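Home | Features | Workshop Visits | Letters | Back Issues | Subscribe

The drawer that wouldn't stay still

When I first went to see the bench at Fledley, in March, the arm was doing something rather maddening. It would swing out over a drawer, lower its fingers towards a small block, and close them very gently on nothing at all, a hair's breadth to one side. Then it would lift away again, with what I can only call dignity, and carry its handful of air across to the tray.

Sofia Matos watched it do this with her chin on her fist. She looks after the cell, which is called Tuterano on the paperwork and "the bench" by everyone who has to sweep under it, and she had already been through all the things you would hope were the trouble. The fingers were tight. The joints were reading true. The software people at Semwal had sent a fix, and then a second fix for the first one.

"It's always the furniture," she told me, and went off to find a screwdriver.

I have thought about that a good deal since, because we do tend to imagine that keeping a robot going is all about the robot. The arm itself wants very little, so long as you wipe it down, listen to it now and then and keep its cables from getting pinched. What takes up Sofia's mornings is everything the arm has to reach into -- the drawer and its runners, the cork, the cabinet with its door, the tray. Each of those can shift by a whisker, and the arm, which believes what it was told the last time somebody measured, will go on believing it until somebody measures again.

So she measures again. She runs the arm slowly out over the open drawer, stops it, peers in, checks what the small camera down by the fingers can see, and writes a line in a green notebook. There were 1,682 numbered lines in it when I visited, and she was rather proud of that, though she pretended not to be. 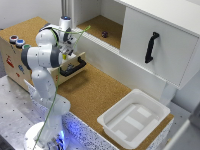
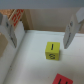
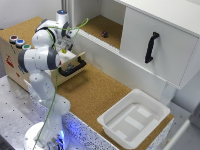

The notebook is worth a word or two, as it has outlived two computers. Each line gives the place she was checking, the amount it was out, and whatever she did to put it right, and in the margin there are remarks of a more personal kind, mostly to do with the runners. She used to keep it all in a spreadsheet, she says, but you can't prop a spreadsheet open with your elbow while you're holding a torch in your teeth.

The runners, as you may have guessed, were the villains in March. They had been ordered from Gesirness, a decent firm by all accounts, and they were perfectly good runners for somebody's kitchen. A kitchen drawer might be opened a few times a day, though, and this one was being opened and shut some 800 times a week. A little play had crept in, and the drawer had taken to coming to rest slightly skewed, now one way and now the other, so that no amount of measuring would have helped for long.

She took the whole thing apart on the floor while I held the screws in a saucer (my one contribution to the science of automation, and I dropped two). The old runners came out, the new ones went in with a sliver of packing behind the left-hand one, and then there was a long spell of sliding the drawer in and out by hand, with her head tilted, feeling for the catch. It took most of the afternoon and a great deal of tea. When she was happy she set the arm going again, slowly at first, and it came down over the block and picked it up as if there had never been any question about it.

These days the runners are changed every 1,000 hours, whether they seem to need it or not, and there is a spare pair in the cupboard with her name written on the box in large letters. She would like to fit something sturdier, and has been sketching a stop for the back of the drawer that would square it up each time it closed. The sketch is on the back page of the notebook. She turned it round so that I could see, and then turned it back again and altered a line.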